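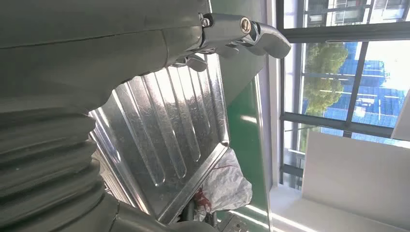
Luminița Pop and Jouko Aaltonen
Aug 9, 2021

5. The draining surface and the place beside the window

In the previous section we discussed the bowl of the sink and the habits which people connect with it. We now turn to the surface beside the bowl, where the washed things are put. In the household literature this surface is mentioned seldom, and when it is mentioned it is treated as a part of the sink. Our informants did not treat it so. In the interviews from Kivier and Varkmont it had its own name, its own rules and, in several homes, its own cloth.

5.1 Grooves and rim

The common type in both towns is a ribbed metal surface with a raised border. Figure 2 gives a stainless steel panel of the drainboard shape, with parallel raised grooves that run diagonally and with a folded rim on two edges. The purpose of such grooves is easy to understand: a plate or a glass stands on the ridges, the water goes down between them, and air can come under the thing that is drying. The purpose of the rim is also easy, but it was the rim that our informants spoke of most. When the board is fitted with too little slope, the rim keeps the water on the board instead of leading it to the bowl, and the household must then wipe the board by hand after every washing.

We asked each household to show us how they put the dishes after a normal dinner. There was much agreement about the large things. Pots go last and upside down, farthest from the bowl. Plates lean on each other, and those who have a rack use it. About the small things there was little agreement. Knives were laid along the grooves by some persons and across the grooves by others, and both groups explained to us with patience that the other way is dangerous. The danger, as we understood it, is that a knife lying in the groove is not noticed under other dishes, while a knife lying across may roll when somebody takes a plate from below it.

Glasses deserve a separate remark. On a ribbed surface a narrow glass does not stand well, and we were told many times of glasses that fell. Households that own good glasses do not put them on the board at all but on a folded towel next to it. In this way the towel makes a second, flat draining surface, and the steel is left for the things which are allowed to fall. One older informant in Varkmont kept two towels for this, a thick one for the week and a thin one for guests, and she could not say any longer why the guests should have the thin one.

5.2 The look of used steel

Brushed steel shows its use quickly. The small scratches and smudges which are visible in Figure 2 are of the kind that informants pointed out to us before we had asked. Several of them excused themselves for such marks. It is worth noting that no informant excused herself or himself for scratches on a cutting board, although these are deeper and harder to clean. We believe the difference lies in the reflection. Steel beside a window gives back the daylight in white streaks, and each smudge interrupts the streak and can be noticed from the door.

For this reason the light of the kitchen has influence on how often the board is wiped. In kitchens where the sink is placed on an inner wall, the board was wiped when it was wet. In kitchens where it is placed near a window, it was wiped also when it was dry, most often in the morning. Anatole Cordier, who rents in one of the older Kivier buildings, expressed it so: "In the evening it is clean. Then comes the sun and it is not clean, and I did nothing in between."

Methods of wiping were various. Vinegar was named in most homes. A few persons used only hot water and a dry cloth, always in the direction of the brushing, and they were strict that a circular movement spoils the surface. We did not test this claim.

5.3 What stands next to the board

A draining surface always has a neighbour, and the neighbour receives the water that escapes. It can be a tiled wall, a worktop, or an upright panel of a cupboard or a partition. In Figure 2 the neighbour is a tall green panel with a white strip along its edge. Painted neighbours of this type were liked by our informants for their colour, and strong green was preferred in Varkmont especially, but they were also a source of worry. Water which stays at the foot of a painted panel can come under the paint, and the repair is difficult when the panel is fixed.

Three solutions were reported. The simplest is to leave a gap, so that the panel can dry, but a gap collects crumbs and, in one home, teaspoons. Another is to fill the joint with sealant, which must be renewed. Finally there is the habit of not using the last hand's width of the board at all. This last solution is never spoken of as a solution. We discovered it only by watching where the dishes were put, and when we asked, the informants were surprised that they did it.

5.4 Limits of the material

The visits were made in August, when windows are open and dishes dry fast. A winter visit could give another picture, in particular for the towels. We also met few households with a dishwasher, and we can not say if the board keeps its rules when only pots and wooden spoons are washed by hand. Households from Rissanen were planned but are left for the next report.

Comments

Toivo Savolainen
Thank you for the part on knives. In my family it was across the grooves and handle to the right, and my wife's family puts them in a mug, which you do not mention.

Marcelino Xavier
I have fitted kitchens in Tavbridge for many years. The slope problem in 5.1 comes very often from the cabinet and not from the board. Check the cabinet with a level first, before you blame the steel.

Toivo Savolainen
Ours was the cabinet too. We put a piece of cardboard under it and it is still there.

Luminița Pop
The mug was present in 2 homes, and we counted it together with the racks. It should have its own line, I will correct it in the next version.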